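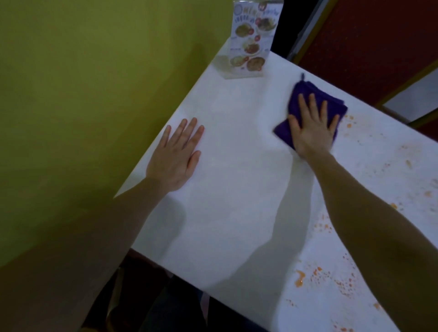
**Unit 3: Matchmaking and skill ratings**
Notes by Romana Zelenák, 16 November 2020

Reading: Beneš, chapter on paired comparison. Bring the log from the September lab.

### 3.1 What a rating is

A rating is an estimate of how likely a player is to win against a given opponent. It is stored as two values: a mean and an uncertainty. New accounts start with high uncertainty, so their first matches move the mean a long way. Most players settle after nearly 40 matches.

The course server runs *Teselcombe*, a two-team arena game. The log holds 2,802 matches from 103 accounts. Bot matches have been removed.

### 3.2 Building a match

The queue works in passes. On each pass the matchmaker:

1. takes the player who has waited longest;
2. collects candidates inside that player's rating window;
3. splits them into two teams with the smallest gap in total mean;
4. widens the window if no legal split exists.

A wider window shortens the wait and produces more one-sided matches. The Clarkus method widens by a fixed step per pass. Fadix widens in proportion to uncertainty – a new account therefore gets a broad window at once.

### 3.3 Parties

A party enters the queue as one unit and can't be split. Using the plain average of its members underrates a party with one very strong player. Use the weighted average from the lab sheet.

### Exercises

- Plot wait time against rating gap for both methods.
- Find the accounts whose uncertainty rises after a long break. Check the decay setting first.
- Repeat 3.2 with parties excluded and compare the share of one-sided matches.

Submit the plots and the script in one archive. Label both axes.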